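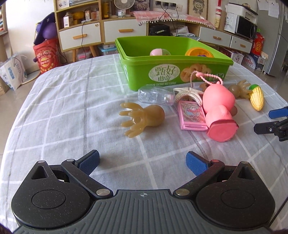
Notes on the Jokholm Choral Exchange, First Season

The Jokholm Choral Exchange completed its first season in May. I have served as its secretary since the planning stage, and several readers of this blog have asked for an account of how the program was set up and what will change next year. The following is written in a personal capacity, although the director, Fengying Xia, has read it and corrected two points concerning the repertoire.

The exchange exists to allow small choirs to borrow singers from one another. Jokholm has 14 choirs, of which most have fewer than 20 members. A choir of that size can manage a four-part hymn without difficulty. It cannot easily manage a piece that divides the tenors, and for many years such pieces were simply left off the program. Under the exchange, a choir that requires additional voices submits a request, and singers from the other choirs may put their names forward for that concert only.

During the season the exchange received 19 requests and filled all but 5 of them. The unfilled requests were all for tenors. This will surprise no one who has ever directed a choir. Two of the concerts concerned went ahead with altos taking the upper tenor line, and the remaining three changed their programs. The choir at Uvton replaced its planned closing work with a set of rounds, which in my view suited the hall a good deal better. The ceiling there is low and the room carpeted, and long held chords tend to disappear before they reach the fourth row.

Rehearsal attendance was the most difficult matter. The original rules stated that a visiting singer should attend "sufficient" rehearsals. Directors understood this word in very different ways. One expected visitors from the first reading of the score, and another was content to meet them at the dress rehearsal. From next season the rules will require attendance at three rehearsals, including the last. A director may ask for more, provided that this is stated in the request. Singers should not learn of a fourth rehearsal by telephone on the afternoon it takes place, as happened to me in February.

The second matter was sheet music. Visiting singers were lent copies by the host choir and were asked to return them after the concert. The combined libraries lent 192 copies in this way. Most came back promptly. A number came back with markings in ink, and I would ask all singers once again to use a soft pencil. Breath marks vary from one director to the next, and the next person to hold that copy may be asked to sing straight through the place where you have written a large comma. Copies may be left at the Jokholm library desk in an envelope marked with the name of the choir.

Barnabás Csizmadia prepared the practice recordings, which were added to the program in the winter. Each part was recorded separately at the piano, at a slow tempo and then at concert speed. I had doubts about these recordings. Singers who learn by ear alone are inclined to learn the rhythm of the recording, including its small hesitations, and there is a passage in the spring cantata where the whole bass section waited for a page turn that Barnabás had made in his own kitchen. He has since recorded that passage again. On the whole I have come to value the recordings, particularly for members who do not have an instrument at home, and they will continue.

A word on warm-ups. Practice differs greatly among the choirs, and visitors are asked to follow the custom of the host. Some begin with ten minutes of stretching and humming. Others begin with the first page. My own choir sings a descending scale on five vowels, which I have done every week for so many years that I now find myself doing it while waiting for the kettle. Visitors with a strong preference may warm up on their own before the doors open – most halls are unlocked half an hour early.

There is no charge to take part in the exchange, and no audition. Singers are asked only to state their part truthfully. Baritones who list themselves as tenors out of kindness will be thanked for the thought and placed with the basses.

Requests for the autumn concerts should reach the director before the end of the summer. They should give the work, the edition, the number of voices needed in each part, and the rehearsal times. Please include the edition. Two choirs last season prepared the same motet a whole tone apart, and the visiting sopranos had agreed to sing in both.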